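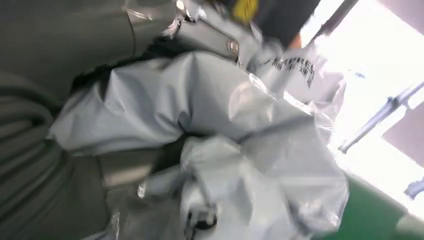 The Drollau branch voted at 7. Cornel Olteanu, as returning officer, read out rule 2, which had not been amended since 1940, and asked whether any member wished to withdraw. Neither candidate did. The ballot papers had come from the Bradero office in light grey plastic bags, thin and glossy, creased into soft folds, and he cut the seals in front of both agents.

Dinu took the transport members, as forecast. Stinidetti took the rest.

"Majority?" asked her agent.

"One."

Dinu's agent requested a recount under the same rule. Olteanu noted the time, put the papers back in order and began again from the first.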